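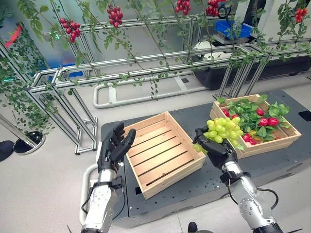
Pale green grapes and an empty wooden crate.

Does the "picked on" sticker mean anything?

Reading time: 3 minutes

A reader from Balogh wrote in to ask why the grapes she buys on Wednesday, with a sticker saying they were picked two days earlier, go soft before the weekend, while the ones with no sticker at all last until the next shop. She wanted to know if she was storing them wrong. I doubt it. I think she was trusting the sticker.

Picking dates have been spreading across the fruit aisle since last fall. The best known is the Prostik label, a small green oval with a day of the week on it and the words "fresh from the vine." Morkix has a version of its own on boxed grapes and plums. Both cost the grower money, both let the store charge a bit more, and neither company would tell me in plain words what counts as "picked."

You would think it was simple. A bunch gets cut, and that is the day. But when I wrote to Prostik the reply talked about "the point of entry into the fresh chain." I asked whether that meant the day of cutting or the day the fruit left cold storage. The second reply thanked me for my interest. Morkix did better, up to a point. Its label shows the day of "final selection," and a person on the phone agreed that final selection can happen at a packing house, well after harvest. So a bunch could be weeks off the vine and carry Monday's date, and everybody involved would say the label is correct.

Does it matter? Grapes keep well in the cold. A bunch that was chilled quickly and held properly can be better eating than one cut yesterday and left in a hot truck. That is my main quarrel with the whole idea. Even an accurate date tells you very little about how the fruit was treated in between, and how it was treated decides most of what you taste.
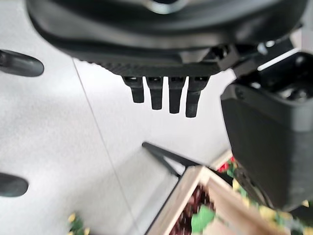
Then there is the study. Every leaflet on the subject mentions that 3000 shoppers "preferred dated fruit." I asked to see it. What I got was a one-page summary, and the question those shoppers were asked was whether they would like to know when their fruit was picked. Of course they would. So would I. Nobody gave them a grape to eat, with a sticker or without one, and the summary does not say who paid for the survey.

The next thing coming is an app. Flurnevex wants you to scan the code on the box and get a freshness score, with a colored bar underneath. The trial is limited to 200 stores and is supposed to grow in October. I scanned the same box of red seedless in the morning and again in the evening, after it had sat on my kitchen counter all day. The score had not moved. It could not have moved, as the code knows only what was typed in at the packing house. The help page calls the score "live."

My advice to the reader in Balogh is the same as what my mother did. Look at the stems. Green and bendy is good, brown and brittle means the bunch has been around. Lift the bunch and give it a gentle shake, and put it back if several grapes drop. The dusty bloom on the skin is fine, so leave it there and wash only what you are about to eat. Keep the rest unwashed in the fridge, in a bag with holes in it, away from the onions.

If a store near you has a sign explaining what its picking date means, send me the exact wording. I have three so far, and no two of them agree.

Contact the newsletter desk | Copyright, all rights reserved | Back to top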